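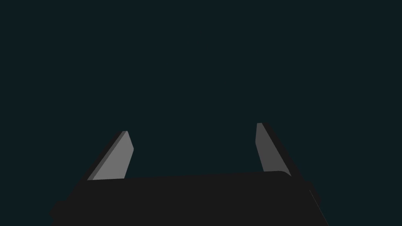 Fig. 1. Simulated gripper, fingers open, against the plain dark teal background.

Clulell data card and README

Version of 3 July 2025. Replaces the January release.

Summary

Clulell is a set of 4,000 simulated manipulation episodes with images rendered from behind the gripper. It was put together to test a claim we kept running into: that a policy trained on close camera views learns where things are from the images. We doubted it when we started and we doubt it more now. Please read the section on the blind baseline before you train anything.

What is in the download

episodes/ one folder per episode, with images, joint positions, gripper opening and actions
splits/ train.txt, val.txt, test.txt
blind/ the baseline code and its saved outputs
low_info.txt frame list, explained below
CHANGES what moved between releases

The test split has 1,243 episodes. It shares starting poses with the training split. We know this is a weakness. A second split with held-out poses is in the Kuzmenko branch, and it is the one we would report if we had to pick one.

Low-information frames

Many frames show the gripper and very little else. In Fig. 1 there is no table, no object and no horizon to work from. A model given that frame alone can read the finger opening and not much more. It still has to output an action, and on our test split the action is often close to the right one.

The usual reading is that the policy has learned good visual features. Ours is that it has learned the average episode. The action at a given step varies so little across the training set that a fair guess needs no picture.

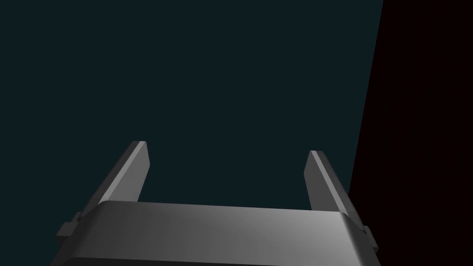

Plirdale Working Notes, Issue 3, p. 12

A frame like this one is only slightly better. The fingers are open with nothing held between them, and a straight boundary separates the teal area from a darker maroon-black one. That edge could in principle tell a model something about camera pose. We have not shown that any model uses it. The teal area could be a wall or a tabletop, and from the single frame we would not want to bet on which.

The blind baseline

We replaced every image with a flat color and retrained with the same settings. The gap between the blind model and the full model on the shared-pose split was small enough that changing the random seed could cover it. On the held-out split the gap opened up, but both models got a lot worse. We do not think a single success rate on the shared-pose split means anything, and that includes the one we published with the January release.

We ran 305 trials per model on the held-out split. This is too few to rank models that are close together. If your method beats ours by a little, run more before you write it up.

Known problems

The rendering is flat. Surfaces have no texture, and shading is the main cue to the shape of the gripper. We make no claim about transfer to real cameras and have not tried it.

Frame labels in low_info.txt came from a threshold on image variance. The threshold was picked by eye. We checked 600 labels by hand and disagreed with enough of them that the file should be treated as a rough filter.

Gripper opening is stored as commanded, not as measured. The January card said otherwise and was wrong.

Suggested use

Report the blind baseline next to your own number, on both splits, with the seeds listed. Do not drop the low-information frames from the test split without saying so.

Do not use Clulell to argue that wrist views are enough, or that they are useless. It cannot settle either question.

Loading

Run castia/load.py with the path to episodes/ and a split file. The older loader still works but silently skips the last frame of each episode.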